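Why Does Cloth Wrinkle?
A Briseleo Kids explainer

Grab something soft out of your drawer and drop it on a table. Look at all those bumps and valleys! You didn't put them there. You just let go, and the cloth did the rest.

Now drop it again. You'll get a completely different pile. You could do it 114 times and never make the same pile twice.
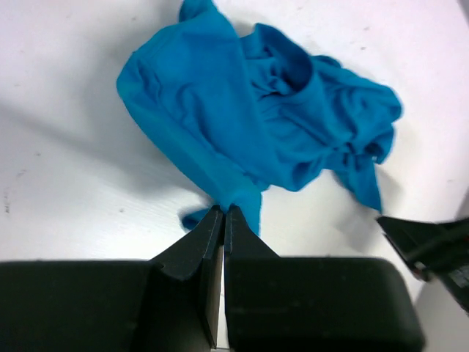
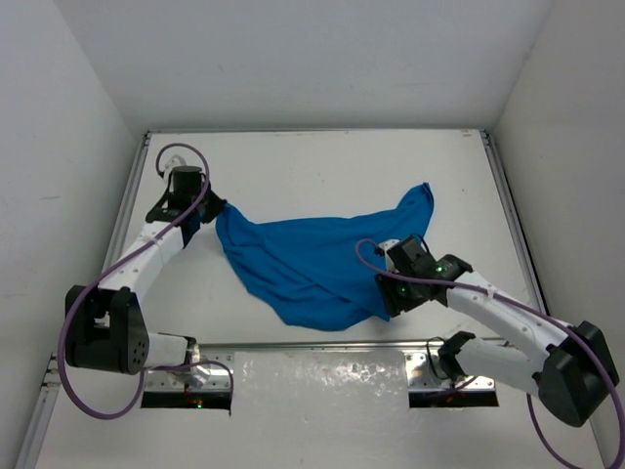

So what is going on in there? To find out, we have to get very, very small.

What cloth is made of

Cloth is made of threads, and threads are made of fibers. A cotton fiber is thinner than a hair on your head. Twist a whole lot of them together and you get one thread (also called yarn).

In a bedsheet, the threads go over and under each other, like a paper place mat you might weave at school. That's called a weave. Most T-shirts are different. They are knitted, so the yarn is bent into tiny loops, and every loop holds on to the loops next to it. Pull on a T-shirt and the loops change shape. That's why it stretches! Pull on a bedsheet and it hardly moves.

Why it can't make up its mind

A wooden board is stiff. Push on one end and the other end moves too. Cloth bends so easily that it can't do that. Push one side of a towel across a table and the far side may just sit there while the middle bunches up into a hill.

Pulling is another story. When you pull on a corner, the threads between your fingers and the rest of the cloth get tight. Tight cloth makes straight lines that spread out from the place you are holding, like the ribs of a fan. Scientists call this tight, stretchy feeling tension. Let go, and the lines go soft again.

Why some wrinkles stay

Some wrinkles fall right out when you shake a shirt. Others hang around all day. Those stubborn ones are called creases.

Cotton is made of long, chainlike bits called cellulose. The chains hold hands with their neighbors, sort of. When cotton gets damp and warm, they let go and slide around. When it dries, they grab on again wherever they happen to be. If the shirt was in a ball at the time, they grab on in a ball shape! An iron does the same trick in reverse: heat and steam loosen everything, the iron presses it flat, and the cloth cools that way.

Wool is springier, so a wool sweater is pretty good at bouncing back. Polyester is a kind of plastic, and it doesn't soak up much water, so it doesn't wrinkle as easily either.

Try it! The 60-second squish

You will need:
A cotton T-shirt
Something made of polyester, like a sports shirt
A little water
A clock or timer

Ask a grown-up which shirts you can use. Squish each shirt into a ball and hold it tight for 60 seconds. Open them up on a table. Which one has more wrinkles?

Next, sprinkle a few drops of water on the cotton shirt, ball it up again, and leave it until it's dry. This could take all night. Compare!

One more thing to try: spread the T-shirt flat, then pick it up by a single corner. Watch where the lines go. Now hold it by two corners and move your hands apart, then together. See how the middle sags and then pulls straight?

Words to know

Fiber: a very thin strand, the smallest part of a thread
Weave: threads crossing over and under
Knit: yarn joined in loops
Tension: the pull inside something that is being stretched
Crease: a fold line that stays

Next in this series: Why do towels get scratchy?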